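Why Does a Tidy Table Matter? A Guide for Young Readers

From the Nevley Learning Center, Home and Workshop Series

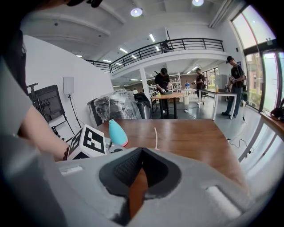 Every table that people use has to be cleared and cleaned from time to time. A kitchen table collects crumbs. A desk collects pencils. A table in a large shared workroom collects bottles, tubes, tools, and anything else that people have put down and forgotten. This guide explains how a table is cleared, what is used to clean it, and how wood is looked after.

What is a shared workroom?

A shared workroom is a large space where several people do different jobs at the same time. One person may be busy at a round table while another works at a table nearby. Supplies are often kept on metal shelves toward the back, where they can be reached without crossing the middle of the room. Some workrooms have a mezzanine. A mezzanine is a floor that sits partway between the ground and the ceiling, like a very wide balcony indoors.

Large rooms often have columns, too. A column is a tall, strong post that helps to hold up what is over it. Columns cannot be moved, so tables and shelves must be arranged to leave a clear path past them.

Clearing comes first

A table should be cleared before it is wiped. Bottles and tubes are picked up one at a time and placed where they belong. Tall, thin things need extra care. A tube standing on its end has only a small base, and a sleeve or an elbow can knock it over. It is safer to lay such a tube flat or to stand it in a cup.

At the Nevley Learning Center, pupils sort what they find into 2 groups: things to keep and things to throw away. Anything that a pupil is not sure about is shown to an adult.

How does a spray bottle work?

Inside the top of a spray bottle is a small pump. When the trigger or button is pressed, the pump pushes liquid through a very small hole called a nozzle. The hole is so narrow that the liquid breaks up into tiny drops. When the trigger or button is let go, a spring pushes it back, and more liquid is drawn up through a tube from the bottom of the bottle.

Tiny drops spread over a surface more evenly than a splash does. This means that less liquid is needed.

Some spray bottles hold only water. Others hold cleaning liquids that can hurt the eyes or skin. Children should not use a spray bottle until an adult has read the label and said that it is safe. A spray bottle must never be pointed at a person or a pet.

Looking after wood

The lines on a wooden tabletop are called the grain. They show how the tree grew. Many wooden tabletops have a clear coating, called a finish, which can make them look shiny. The finish keeps spills from soaking in, but it can be scratched by grit or by a rough cloth.

To clean a wooden table, follow these steps with an adult.

1. Brush crumbs and dust into your hand or a dustpan.
2. Dampen a soft cloth. It should not drip.
3. Wipe in the same direction as the grain.
4. Dry the table with a second cloth.

Water should not be left standing on wood. Over time it can leave pale marks.

Gloves, bags, and bins

People wear gloves for many kinds of work. Gloves keep dirt and some liquids away from the skin. They should fit well, as loose gloves make it hard to hold small things.

Clear plastic wrap is used to keep dust off items that are being stored. Because it is clear, people can often tell what is inside without opening it. Plastic wrap and plastic bags are not toys and must be kept away from the face.

A bin with a bag is easy to empty. The bag is tied at the top, lifted out, and replaced with a new one.

Words to know

Column: a tall post that helps to hold up a building.
Finish: a coating that protects wood.
Grain: the pattern of lines in wood.
Mezzanine: a floor partway between two others.
Nozzle: the small opening that liquid sprays from.

Text by Nidia Carhuamaca. Reviewed for classroom use by Ewurabena Eshun.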